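Accueil | Équipements | Méthodes | Publications | Contact

Catégorie : Équipements de recherche – Démonstration et apprentissage

Plavutus, préhenseur tenu à la main pour l'enregistrement de démonstrations

Mis en ligne le 29 août 2023 – Plateforme Ulholm

Le Plavutus est un préhenseur à deux doigts parallèles que l'opérateur porte à la main pendant l'exécution d'une tâche. Il est mis à la disposition des équipes de recherche travaillant sur l'apprentissage par imitation. La caméra, fixée à l'outil, filme l'espace de travail depuis un point de vue qui demeure solidaire des doigts, ce qui permet de transférer les enregistrements vers un bras équipé du même organe terminal.

La plateforme Ulholm assure le prêt de l'équipement, la formation initiale et l'archivage des séquences. Le traitement est confié à la chaîne logicielle Onyeka, qui estime la trajectoire de l'outil et l'ouverture des doigts à chaque instant.
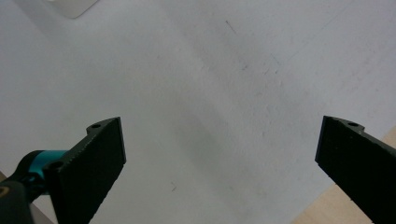

La méthode retenue distingue deux phases dans chaque démonstration : l'approche, doigts ouverts, et la manipulation proprement dite. Les premiers travaux conduits avec le Plavutus écartaient l'approche, jugée peu informative. L'étude Fetia, engagée en février, a réexaminé ce choix. Elle porte sur 3459 démonstrations, réalisées par 12 opérateurs sur des plans de travail clairs et peu texturés, conditions réputées défavorables à l'estimation de trajectoire.

Deux politiques ont été entraînées à partir des mêmes données, l'une avec l'approche, l'autre sans. La première a mené à bien 113 essais de plus que la seconde lors de l'évaluation sur bras fixe. L'écart se concentre sur les tâches où l'objet se trouve en bordure du champ au départ. Il devient négligeable lorsque l'objet est déjà situé entre les doigts.

Les surfaces uniformes restent la principale source d'erreur. Les rayures, les traces d'usure et les objets posés à proximité fournissent des points d'appui visuels utiles ; l'ombre portée de l'outil, qui se déplace avec lui, doit en revanche être traitée séparément.

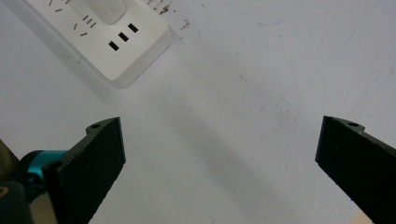

Rédaction : Pôle Équipements et Méthodes, Ulholm

Caractéristiques principales

Doigts : plats, noirs, à extrémité droite, percés de trous de fixation. Finition mate, retenue pour limiter les reflets.
Prise de vue : caméra solidaire de l'outil, les deux doigts restant dans le champ.
Utilisation : à la main, par un seul opérateur.
Traitement : Onyeka, version 2.

Conditions de mise à disposition

Le prêt est ouvert aux laboratoires publics et à leurs partenaires, sur présentation d'un protocole expérimental. Les séquences collectées sont déposées auprès de la plateforme à l'issue du projet – un embargo peut être demandé lors de la réservation. Les équipes qui souhaitent modifier la géométrie des doigts sont invitées à prendre contact avec le pôle avant toute intervention, l'étalonnage devant être repris après chaque remplacement.

Les poids des deux politiques de l'étude Fetia sont communiqués sur demande écrite.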